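4.2 The open day as a test of the simulated kitchen

Most of what we know about how people read the Sterkis scenes comes from one long afternoon in March 2023, when our group opened its doors to visitors. We had not planned to write about it. The open day was meant as a friendly thing, with coffee and a tour of the lab, and the demonstration was put together in the last week by Etelka Kocsis, who had built most of the rooms and knew which of them would load without trouble. But the visitors were so generous with their comments, and so willing to sit down a second time, that we came away with more notes than we had from our own pilot sessions in November, and it seemed a shame to leave them in a drawer.

In all, 85 visitors tried the demonstration. Each one sat at one of 2 stations and moved the viewpoint of a simulated arm through a room made in Sterkis, while the planner, Cuner, suggested where to look next. Visitors could take the suggestion or ignore it, and many of them (the children above all) were very happy to ignore it. A session was set to last 5 minutes – in practice we let people stay on as long as the line behind them was short, and we didn't have the heart to stop anyone who was still enjoying the room.

The rooms were deliberately ordinary. We wanted walls, a window, a surface to work on, and a few things standing near it, so that a visitor would know at once what sort of place it was and could give full attention to the motion. Many of the viewpoints that people reached on their own had very little in them that a planner would call useful, and we kept those in the log along with the rest.

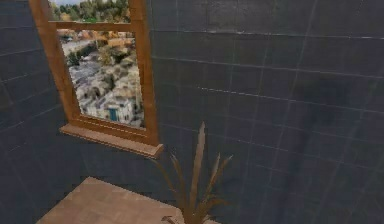

Figure 3. A viewpoint in the Sterkis room, with the window and sill, the tiled walls, and a potted plant beside the wooden surface.

What surprised us was how long people lingered at viewpoints of this kind. Cuner gives a low score to any view in which nothing can be picked up, and it will try to move on quickly, yet visitors often paused there and talked. Several asked Ismael Araújo, who was looking after the second station, whether the arm "knew" it was next to a window. He explained, with great patience and many times over, that the planner works only from the shapes close to the arm and treats whatever lies past the sill as background. A retired surveyor from Bodnár stayed on to argue the point, and his suggestion that a fixed outdoor view could serve as a cheap check on heading is one we have since taken up (see Section 5).

We also heard complaints, and they were fair ones. The outdoor view was felt to be too soft next to the tiles, and dark walls made it hard for some visitors to judge how near they were to a corner. One family asked for a brighter room and was moved over to the Skondadia set, which has pale walls, and they got on much better there. We have not measured this effect properly, so we report it only as something that came up in conversation and that we mean to look into with a smaller group and a fixed set of starting positions.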